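Kostach tenants get new windows before winter

Work to replace the windows in the Kostach apartments will start in July, the building's owner, Nanora Housing, said in a letter to tenants.

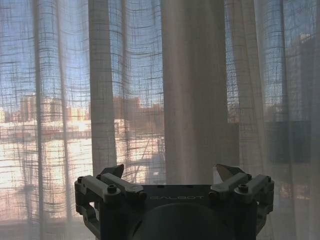

Szu-yu Mak said the old windows let in so much air that her heating bill doubled between fall and January, and that she would put up with a few days of dust to be rid of them. She had asked for repairs twice before the letter came.

The job covers 216 apartments in 3 buildings on the east side of the Kettle Street lot. Crews from Borkano Glass will begin on the top floors of the north building and work down. Each apartment should take one day, and tenants will get a note on the door two days ahead with a start time. Work will run from 8 a.m. to 5 p.m.

The new windows are double-paned and open inward for cleaning. The current ones are single-paned and date from when the buildings went up. Many no longer lock, and on the lower floors several have been painted shut.

Tenants are asked to take down curtains, blinds and rods the night before and to move furniture four feet back from the wall. Crews will not take down or rehang anything. Existing rod brackets can stay if they are screwed into the wall above the opening, but brackets attached to the window trim will be removed along with it. Nanora said it will give each household a credit of $30 toward new hardware, paid as a reduction on the next month's rent.

Saodah Sopacua, who manages the buildings for Nanora, said rents would not go up because of the work. "The money was set aside last year," she said. "We would have started sooner, but the first order came in the wrong size."

Anyone who cannot move furniture can ask for help at the office by noon on the day before their visit. Window air conditioners must also come out. They can be put back in the bedroom windows afterward, but not in the living rooms, where the new windows are too narrow to hold them. Tenants who have an air conditioner in the living room should call the office about a portable unit.

The parking spaces along the north wall will be closed while the lift is in use. Cars left there after 7 a.m. will be towed to the rear lot at no charge.

The south building will be done last, with work there expected to finish in October.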